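Wultby — Soporte de la fonoteca
Incidencia 1060: el serial «Los faros de Tavmont» se corta en el episodio cuatro
Estado: resuelta, pendiente de confirmar
Abierta por: Ita Mulligan

Descripción: al reproducir el cuarto episodio del serial, el audio se detiene en el minuto 50, justo cuando la tripulación baja a la mina. El reproductor salta entonces al episodio seis. Pasa en la web y en la aplicación. La descarga completa del serial trae el mismo corte.

Pruebas: borrada la caché, sesión cerrada y vuelta a abrir, otro navegador. Sin cambios.

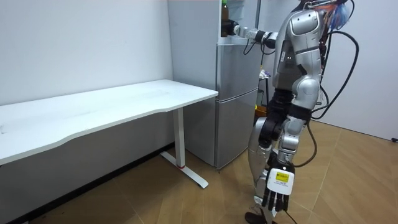

Éabha McGrath: A mí me ocurre igual, y además el episodio cinco no sale en la lista. Si lo busco por el título, aparece con la sinopsis de otro serial, el de la nave hundida.

Nota interna, 16:20. El archivo del episodio cuatro en el servidor está entero. El fallo está en la ficha: la duración quedó fijada en 50 minutos cuando se importó el catálogo antiguo, y el reproductor corta ahí. El episodio cinco tiene asignado el número 80, que ya usaba un especial navideño, y por eso queda fuera del orden.

Se pasa a Eugeniusz Piątek para corregir las dos fichas. 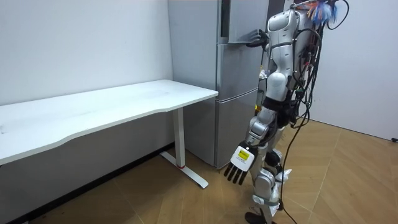

¿Hay que volver a comprar el serial para recibir los archivos corregidos?
Basta con borrar la descarga y pedirla otra vez desde «Mi fonoteca»; la compra sigue registrada.

Nota interna, 18:05. Fichas corregidas y sinopsis del cinco restituida. El episodio cuatro se reproduce hasta los créditos en la web. En la aplicación sigue cortando hasta que se actualiza la lista — deslizar hacia abajo en la pantalla del serial.

Queda por revisar el resto de los seriales importados en el mismo lote. Úna Scanlon tiene el listado.

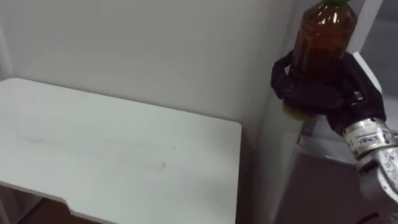

Ita Mulligan: En la web ya va bien. Miro la descarga esta noche y lo confirmo.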